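Dalberg Retirement Planning - Frequently Asked Questions

Last updated 2021-06-17

Do I need a minimum amount to become a client?
No. We work with people who are just opening their first account and with people who have already stopped working. The first meeting is free and lasts as long as it needs to.

Who will I meet with?
Most new clients start with Ferhat Yaman or Ayten Bozkurt. If you own a business, you will probably see Kadir Tokgöz, who handles our small company plans. You keep the same planner from year to year unless you ask to change.

What should I bring to the first meeting?
Bring recent statements for any retirement accounts, your latest tax return and a list of your monthly bills. A rough list is fine. If you have life insurance or an annuity, bring the policy pages too.

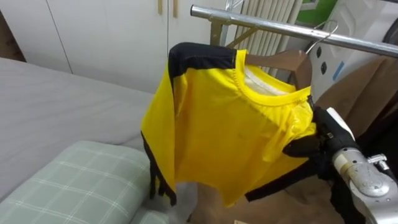
If you can't find something, come anyway. We can request most records from the provider once you sign a release form.

How are you paid?
You can pay a flat planning fee or an ongoing advisory fee. Some insurance products also pay us a commission - when that applies, we tell you in writing before you sign anything.

Can I move an old workplace plan?
Usually, yes. You may be able to leave it where it is, move it to your new employer's plan or roll it into an IRA. Fees and withdrawal rules differ, so compare them first.

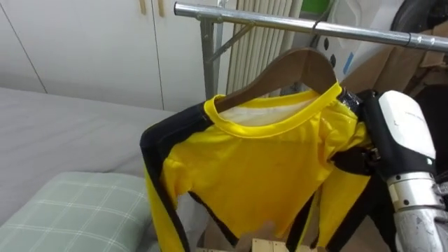
A direct rollover goes from one provider to the other and normally has no tax withheld. Please talk to us before you accept a check made out to you.

How often will we review my plan?
We hold 2 reviews a year, one of them in December. Call sooner if you change jobs, get married or plan to sell a house.

Can my spouse or adult child sit in?
Yes, with your permission. We also offer video meetings for family members who live elsewhere. 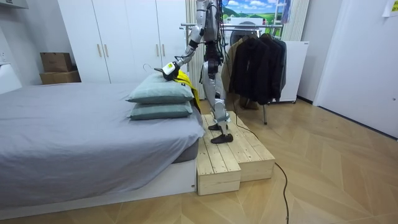

Bedroom with a humanoid robot beside the bed

How do I cancel?
Send us a note in writing. Your accounts stay in your name, and there is no exit fee from our office. Your account provider may charge its own closing fee.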